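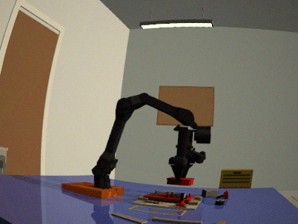

Llevo años oyendo que programar un brazo para montaje ya no cuesta nada. Me lo dijeron con el primer robot colaborativo que entró en el taller y me lo han vuelto a decir ahora con Petonitz, un paquete por suscripción que vende la gente de Quartey: célula virtual, brazo, tablero de montaje y un puñado de tareas ya preparadas. Se ensaya todo en simulación y, según el folleto, luego se pasa a la máquina real «sin fricciones». Esa expresión la subrayé con bolígrafo rojo.

La licencia anual sale por 1.686 euros, impuestos aparte, y hay una prueba de 34 días. La pedí el 19 de abril de 2018 y he ido dedicándole las tardes. Escribo esto con la prueba casi agotada y con la tarjeta todavía en la cartera.

Empiezo por lo que me ha gustado, que algo hay. La instalación es limpia. El tablero con sus piezas rojas y grises tiene gracia como ejercicio, porque obliga a coger, llevar y orientar, y no se queda en el típico cubo que va de una caja a otra. Se puede mirar la célula desde varios puntos de vista y eso ayuda bastante más de lo que yo esperaba cuando uno quiere saber si la pinza va a llegar torcida. También se agradece que las tareas se puedan cortar por cualquier paso y reanudar desde ahí, cosa que en Vincombe, el programa que usaba antes, era un suplicio.

Ahora lo demás. El folleto habla de 200 tareas. Yo he abierto bastantes y muchas son la misma con el tablero girado o con otra pieza de partida. Será legítimo llamarlas distintas, no lo discuto, pero a mí me suena a catálogo de papel pintado. La documentación está traducida a medias y el capítulo de contactos, el que de verdad me interesaba, ocupa siete líneas. Siete. ¿Qué rozamiento usan entre el dedo de la pinza y la pieza? ¿Se puede cambiar por material? Escribí al soporte y me contestaron con un enlace al mismo capítulo.

Y está la cuestión de fondo, que es la pinza. En pantalla se abre, espera y cierra con una paciencia admirable. En mi banco las piezas llegan con rebaba, con aceite y alguna con un golpe, y no he encontrado dónde decirle eso al programa.

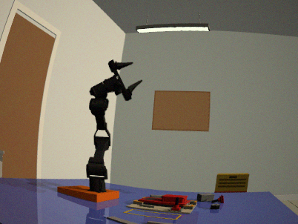
Aniela Kwiatkowski me escribió que estoy pidiendo peras al olmo: que la simulación sirve para descartar disparates antes de gastar dinero en utillaje, y que si alguien compra Petonitz para ajustar el último medio milímetro, el problema es del comprador. Puede que tenga razón. Pero entonces que no pongan «sin fricciones» en la portada.

Hice la prueba que hago siempre. Cogí una tarea de las suyas, moví un poco el punto de partida de una pieza y la lancé otra vez. Unas veces se recompuso, otras dejó la pieza cruzada y dio el paso por bueno. Lo segundo me preocupa mucho más que un fallo declarado. Un programa que se equivoca y avisa me vale para trabajar.
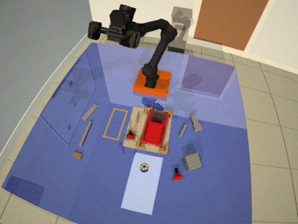

El brazo con la pinza abierta y el tablero de montaje, vistos desde arriba.

Bartosz Zalewska, con quien comenté el asunto, prefiere Plustdale, más feo y más caro, pero con los parámetros a la vista. No lo he probado y no voy a opinar de oídas. Me ha prometido una copia de su configuración para comparar las dos cosas con la misma pieza.

De momento no renuevo. En octubre anuncian versión nueva, con el capítulo de contactos reescrito, y volveré a pedir la prueba si me dejan. Si alguno de los que leéis esto ha llevado una tarea de Petonitz hasta una máquina de verdad, con piezas de verdad, dejadme un comentario y contadme cuántos retoques os hicieron falta.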